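Chapter 14
Small Storage: Trays, Drawers and the Things Left on the Table

What this chapter covers
14.1 The claim made for small storage
14.2 Packaging as a container
14.3 What a tray does
14.4 What a drawer does
14.5 Reading the evidence
Terms to know: holding place, home place, footprint, stray, open storage, closed storage

14.1 The claim made for small storage

Most books on household order start with the closet. Closets are large and dramatic, and they photograph well after a hard weekend of work. The table is harder to write about. It fills up again by evening, and whatever the reader learned on Saturday has to be done over on every day that follows.

For that reason a whole trade has grown up around small storage: trays, caddies, desktop cabinets, drawer inserts, boxes meant to hold other boxes. The claim made for these goods is simple. Give every small thing a place and the table will stay clear. You will find the claim on store tags, in magazines and in at least two of the books on the reading list for this course. Students tend to accept it before they have finished the sentence. We ask you to hold off until the end of the chapter.

There are two parts to the claim, and they are usually sold together. The first says that a thing with a place is easier to find. The second says that a thing with a place is more likely to be put back. The first part is well supported by common experience and we won't spend much time on it. The second is the one that sells cabinets, and the support for it is thin.

Take an ordinary case. A box of cookies, opened or unopened, is left on a table within reach of a tray. The tray is a fine place for it. So is the pantry shelf. So, for that matter, is the table, if somebody means to eat the cookies in the next hour. To call the box "out of place" we first have to say what its place is, and people who live together often disagree on that without ever having said so aloud. The Walkers shortbread box at the start of the next section, in its red and black plaid, is the sort of thing we mean. A card box with a bend in it, lying beside a tray, is a tidying problem only after a rule has been made about it.

14.2 Packaging as a container 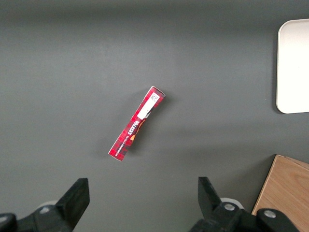
Should food that comes in a card box be moved to another container when it is brought home?

It depends on how fast it will be eaten. A small box that will be finished in a few days can stay as it is, with the inner wrapper folded shut. Food that will sit for weeks keeps better in something with a tight lid, and the lid matters far more than the look of the container.

That answer disappoints some readers, who were hoping for a shopping list. Decanting, the practice of moving food out of its package and into matching jars or tins, is one of the most heavily promoted habits in the home storage trade. It does have real uses. Flour and rice in thin bags spill, and they attract insects. But a good deal of what gets decanted arrived in a package that already did the job, with the name, the date and the ingredients printed on it. Move the food and that information is lost, unless you copy it out by hand. Hardly anyone copies it out by hand.

A package has three properties that matter for storage, and you should be able to judge each one by handling it.

Stiffness. Card holds its shape until it is bent, and after that it holds the bend. A box with a crease across the middle won't stack square, and it leans on whatever stands next to it. Food inside may be perfectly sound. Check before you throw it out, and check before you assume it is fine.

Footprint. The footprint is the area a thing covers when it rests on a surface. A slim box has a small footprint on its end, a larger one on its edge and the largest lying flat. People choose among these without thinking, and they nearly always choose the position that takes no balancing. Plan for flat.

Face. The face is the side that tells you what the thing is. Bold colors and large letters can be read from across a room, which is useful on a shelf and useless in a closed drawer. If you intend to put goods in a drawer, the printing on the front has stopped helping you, and you will need to remember what is in there.

The catalogs like to treat packaging as clutter in itself. We would treat that with some suspicion. A catalog that sells jars has a reason to dislike boxes.

14.3 What a tray does

A tray is the simplest form of open storage. It has a flat bottom and a low rim, and the rim does most of the work. It stops round things from rolling away, and it draws a line on the table that says: small things go inside.

Whether people obey the line is another matter. Edel, a maker of trays and caddies, printed on its packaging for some years that a tray "cuts table mess in half." The company asked 300 buyers whether their tables were neater after the purchase, and a majority said they were. Before you are impressed, think about who was asked. These were people who had just paid for a tray. They had probably cleared the table in order to put it down. The survey went out in the week after the sale, and there was no second one.

A fairer way to think about a tray is as a holding place. A holding place is where a thing waits between being used and being put away. The home place is where it ends up. Good rooms have both. Trouble starts when the holding place slowly turns into the home place and no one has agreed to the change - the tray by the door that was meant for keys and now carries batteries, a tape measure and last March's gas bill.

You can test a tray in your own home with little effort. Empty it in the morning. Look at it again at 8 in the evening, and write down what is on it and what has landed on the table next to it. Anything beside the tray, when there was still room on the tray, is called a stray. A tray with many strays is in the wrong spot, or has too fussy a rule attached to it, or is simply being ignored. Resist the urge to buy a larger one until you know which.

14.4 What a drawer does

Closed storage hides things. That is its whole appeal and also its main fault. A small cabinet with two drawers, set out on the work surface itself, promises a table that looks clear while everything stays within arm's length. Desktop cabinets of this kind are usually wood or molded plastic, and they are often sold in the same line as a matching tray.

Consider what such a cabinet costs in space. It stands on the table it is supposed to clear. It needs room in front for a drawer to slide open, and that room has to be kept free of the very things you were going to put in the drawer. If a bottle is standing there, it must be moved first, usually to one side, where it becomes a stray in its own right. 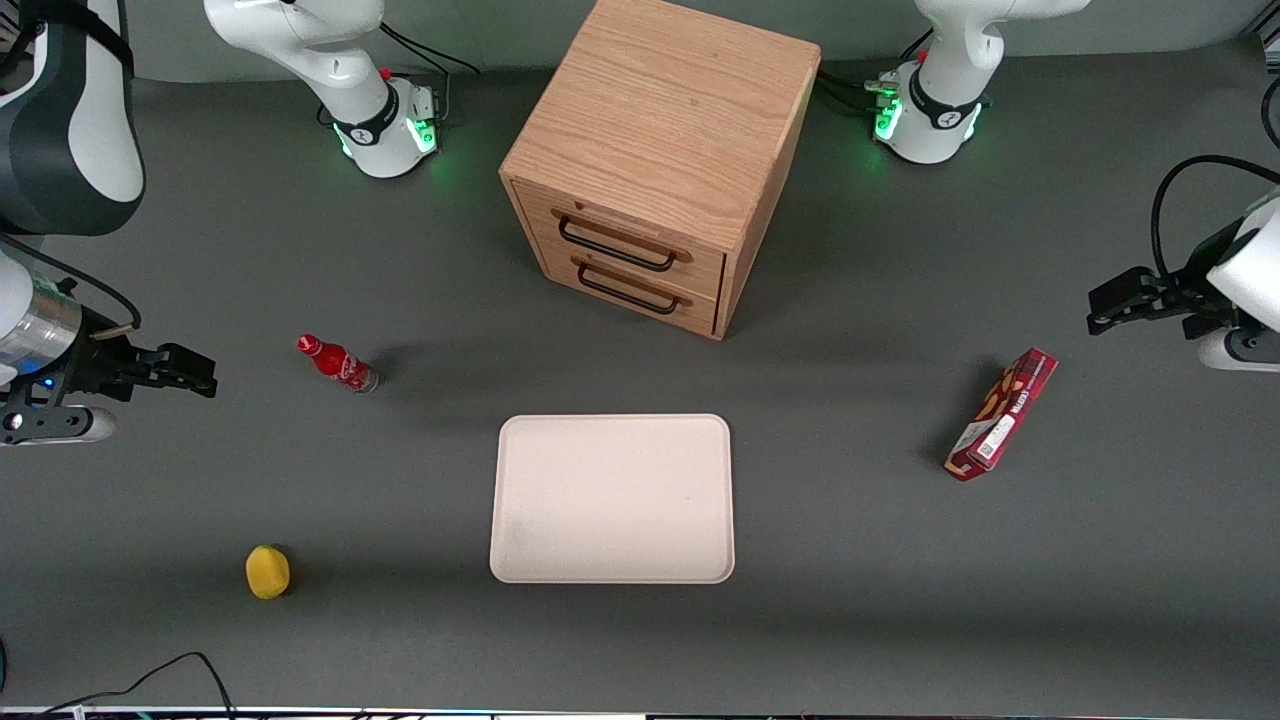

The order of work matters as well. With a tray, putting a thing away is one motion: you set it down. With a drawer there are at least three. You pull the drawer, put the thing in, and push the drawer shut. If both hands are full, there is a fourth, when you find a spot to rest what you were carrying. Each of these is easy. Taken together, they explain a great many half-open drawers.

Shape deserves more attention than it gets. A low bottle may stand upright on a tray and have to lie down in a shallow drawer, so the cap had better be tight. Round things roll toward the back when the drawer is pulled sharply and toward the front when it is shut. A long, slim food box may fit only corner to corner, and then the rest of the space is broken into triangles that hold very little. Measure the longest item first. The trade measures the cabinet and leaves the items to you.

The top of a cabinet should be counted as storage too, whatever the maker intended. A flat top at a handy height will collect things. Asante, which sells a line of small wooden cabinets, advises owners to "keep the top free for one beautiful object." We have no quarrel with beautiful objects. We only note that the advice assumes the owner will resist a flat, open, convenient surface every day for years, when the cabinet was bought by someone who couldn't resist the table.

14.5 Reading the evidence

The largest set of home records we will use in this book is the Perkstead file, which covers 1288 households that kept a diary of where small items were left at the end of the day. It is often quoted in support of closed storage, and homes with more drawers did report fewer items on the table. Read the method before you repeat the finding. The diaries asked only about things in view. A home that had swept everything into a drawer each night, in no order at all, scored as well as a home where every item could be found in the dark.

The smaller Wullau trial did ask about finding things, and its results point in a less comfortable direction. People using one tray found their items faster than people using a pair of drawers, though they liked the look of their tables less. The trial was short, the items were few, and most of the people in it were students. We give it some weight - more than we give Edel's survey, less than its supporters do.

As you work through the rest of the chapter, keep a record of one table in your own home. Choose a table that gets used. Draw its outline, mark where any tray or cabinet stands, and note what is left out at the same time each evening. Don't tidy it for the record. Bring the drawing to class along with the longest item you found on the table, measured in inches, and the rule you believe your household follows about it. Ask one other person at home to write down the rule separately, before the two of you have talked it over.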